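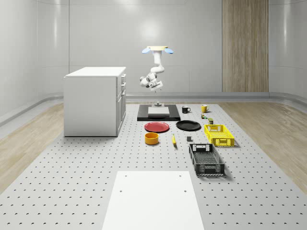

Rodside Automation Club – Kit Reviews

I've been using the Wibisono cell planner for five months now, and I'd say it has saved us from at least one daft purchase. You build your bench on screen, hang an arm over it, scatter some stuff about and find out what you need before you spend any money. Lovely idea, and mostly it works!

Our layout has the arm coming down from overhead, with crates, mugs, plates and a banana on the table underneath. I'd gone in dead set on a pedestal mount (cheaper, easier to bolt down), but once I'd dragged both crates onto the right-hand side I could see how much table a pedestal would eat up. So the ceiling mount went into the budget and the second table came out.

The perforated table top is my favourite bit. Things snap to the holes, so when Chiến Tô changed the spacing on his copy I could read off exactly where everything had gone. The cabinet is handy too – it reminded us we'd have to walk round the thing.

Now the grumbles. The parts list exports as one long sheet with 27 columns, and 18 of them were blank for us. Prices are whatever you type in, so it's only as good as your quotes. It also leaves out cabling, guarding and delivery, and Sang Văn had to add those by hand before we sent the request off to Kaltetti. Loading a saved layout took 23 seconds on my old laptop, long enough to get cross.

I tried Hendside's planner in December as well. Prettier menus, but I couldn't get an arm to hang upside down in it, so that was the end of that.

Would I buy it again? Yes, for a bench this size. Get the single-seat licence first and share the files, and put your delivery costs in early. We didn't, and had to redo the total twice.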